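November, late, kettle on

Long one. 374 toys through returns today, used to be a good day if the four of us did 153 by hand. Stenivness lot are pleased obviously. Emails with graphs.

What I do now - stand by bench 7, watch the arm, press the button when it sulks. Feet worse than when I was picking. Hands better though, wrist hasn't clicked all week. Must ring physio and cancel.

Azadeh Moradi got moved to the Dendenell side this morning, she's on labels, doesn't mind, says it's warmer over there. Miss the chat. You can't really talk by the arms, you've got to keep looking up at the screen, and the fans go all day. Ate lunch in the car again.

Asked about hours after Christmas. Was told "nothing's decided". Same as they said at Wattimena, and then it was decided. Going to ask for the fault training before somebody else does, it's 76p an hour more and at least you get to use a screwdriver.

Soft ones are the worst for it, hard boxes it just does. Plush it has to have a think. I've got fond of teh slow ones, gives me a minute.
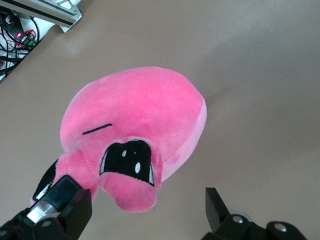 Bench 7, pink one. Left finger on it, right one still well clear.

Tomorrow - early start, take own mug, find out who does the training list. Ask Azadeh if the bus is still runing past the Kiltent gate. Bins out!! Bed.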